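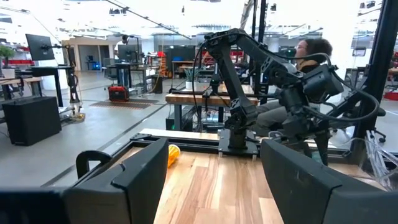 What does Ukirside do? We teach people to set up, use and clear a workroom so the next person can walk in and start.

That's the short version. Longer one follows, written between two classes so bear with us.

About Ukirside

Small school. One big room, gray floor, wooden-topped tables, a lot of shelving. Started as an evening class in tidying a shared workshop, grew from there. Last year 468 people came through, most for the short course, a few for the full one. Some came back for a second go, which we like.

What we teach

Tables first. What belongs on a table top, what belongs under it, what belongs on a rack. Cups too. A yellow plastic cup on its side on a wooden table is a perfectly good first lesson: pick it up, decide where it lives, put it there. Sounds silly until you've done it with a whole room of stuff and a clock going.

Then shelves and bins. Red bins on a black rack are easy to spot from the other end of a room, and that counts for a lot when your hands are full. We do labels in week two. Big letters, plain words, no codes.

Then cables. Everyone hates cables. Cables under a bench, cables along a table edge, tubing that has got mixed in with the cables. We spend a full afternoon on this and people still ask for more.

And plants, a bit. A small one in a white pot on the workbench does no harm. Water it, turn it now and then, keep it clear of the work.

The courses

Fenenum is the short one. Two evenings, 6 to 9 pm, bring closed shoes. No homework.

Nelix is the full one, 26 sessions, and you end up planning a room from bare floor to finished. Tables, seating, storage, the lot. Starts in June, fills up early. We take almost 27 people, depends how many chairs are working.

Herrero is for firms. We come to you, look at your room, and work through it with your own staff. Half a day or a whole one. We don't sell furniture and we dont get a cut from anyone who does.

Where we are at

The room is 1327 square feet, upstairs, elevator at the back. Parking on the street. Coffee is free, wash your own cup please.

Want to come look? Drop in any afternoon after 2. If the door is shut, knock hard, there is probaly a class on. Booking forms are at the front desk or we can mail you one.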